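공유주방 조리도구 정리 방식 개선 보고서
생활공간디자인 수업 4조

1. 과제 배경

기숙사 Jasomum동 1층 공유주방은 층별 이용자가 조리도구를 함께 쓰는 공간이다. 학기 초 이용자 의견을 모았을 때 가장 많이 나온 불만은 냄비와 뚜껑이 따로 돌아다닌다는 것이었다. 냄비는 하부장에, 뚜껑은 싱크대 옆 건조대에, 국자와 뒤집개는 서랍에 들어 있어 라면 하나를 끓이려 해도 세 군데를 열어야 했다. 우리 조는 이 문제를 이번 과제의 주제로 정했다.

2. 목표와 범위

목표는 자주 쓰는 도구를 한자리에서 꺼내고 같은 자리에 되돌려 놓게 하는 것이다. 대형 찜솥, 전기밥솥, 개인 식기는 범위에서 뺐다. 예산은 학과 지원금 안에서 해결하고 가구를 새로 짜 넣지 않는 것을 조건으로 했다.

3. 현황 조사

6월에 조원이 나누어 저녁 시간대 주방을 관찰했다. 이용이 가장 몰리는 시간은 오후 7시 전후가 아니라 오후 5시 무렵이었는데, 저녁 수업 전에 식사를 끝내려는 사람이 많기 때문으로 보인다. 이 시간에는 하부장 문 앞에 사람이 서 있어서 냄비를 꺼내려면 비켜 달라고 해야 하는 일이 잦았다.

뚜껑은 크기 표시가 없어 냄비에 하나씩 대 보고 맞는 것을 고르는 경우가 많았다. 서랍 속 국자와 뒤집개는 손잡이가 서로 걸려 서랍이 끝까지 열리지 않기도 했다. 이용자 면담에서는 설거지 뒤에 어디에 넣어야 할지 모르겠다는 답이 여러 번 나왔다.

4. 도구 선별과 배치안

처음에는 모든 냄비를 선반에 올리는 안을 검토했으나 선반 폭이 모자라 포기했다. 두 번째 안은 Brurkine 벽걸이 봉에 국자와 뚜껑을 거는 방식이었다. 벽 타일에 구멍을 뚫어야 해서 시설 담당 부서의 허가를 받지 못했다.

최종안은 상판 위에 작은 조리 세트를 두는 것이다. 손잡이가 하나 달린 검은색 냄비와 유리 뚜껑을 한 벌로 묶고, 그 뒤쪽에 흰색 원통형 도구꽂이를 세운다. 도구꽂이에는 검은 뒤집개처럼 손이 자주 가는 것만 꽂는다. 뚜껑은 속이 보이는 유리 제품이라 끓는 상태를 확인하기 쉽고, 가운데 꼭지를 잡고 들 수 있다. 냄비 손잡이는 오른쪽 앞을 향하게 두어 바로 잡을 수 있게 했다.
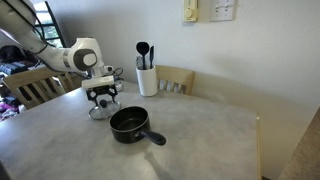

5. 시범 운영

배치안을 정한 뒤 주방 한쪽 상판에 조리 세트를 놓고 시범 운영을 했다. 안내문에는 사용 후 물기를 닦을 것, 뚜껑을 냄비와 함께 둘 것, 도구꽂이에 다른 물건을 넣지 않을 것을 적었다. 안내문은 한국어와 영어로 만들었고 영어 문장은 교환학생 Sugeng Khoo가 검토해 주었다.

시범 운영 초반에는 도구꽂이에 나무젓가락과 볼펜이 섞여 들어갔다. 안내문을 눈높이로 옮긴 다음에는 줄었다. 뚜껑이 건조대에 남아 있는 일은 계속 있었다. 젖은 뚜껑을 바로 냄비에 덮으면 안쪽에 물이 고여 싫다는 의견이 있었고, 이 때문에 냄비 옆에 마른행주를 걸어 둘 고리를 추가했다. 고리는 접착식 Skokell 제품을 썼으며 습기 때문에 한 번 떨어져 다시 붙였다.

6. 이용자 의견

시범 운영이 끝난 뒤 이용자 7명을 면담했다. 이 가운데 5명은 도구를 찾는 시간이 줄었다고 답했다. 나머지는 큰 차이를 느끼지 못했다고 했는데, 두 사람 모두 개인 냄비를 쓰고 있었다. 상판 공간이 좁아져 도마를 놓기 불편하다는 지적도 있었다. 도마를 쓸 때는 세트를 벽 쪽으로 밀어 두라는 문구를 안내문에 덧붙였다.

코팅 냄비의 관리도 문제로 나왔다. 철 수세미로 닦으면 안쪽이 상하므로 부드러운 스펀지를 따로 비치하자는 제안이 있었고 이를 반영했다. 스펀지 교체는 층 당번표에 넣었다.

7. 한계와 남은 일

면담 인원이 적고 방학 직전이라 평소보다 이용자가 적었다. 같은 방식이 시험 기간에도 유지되는지는 확인하지 못했다. 하부장에 남은 냄비와 뚜껑의 짝을 맞추는 작업도 끝내지 못했다. 다음 학기에는 뚜껑 꼭지에 색 테이프를 감아 크기를 구분하고, Castaño 선반을 하부장 안에 넣어 뚜껑을 세워 두는 안을 시험할 예정이다. 남은 재료와 안내문 원본은 3169호 과제실 보관함에 넣어 두었다.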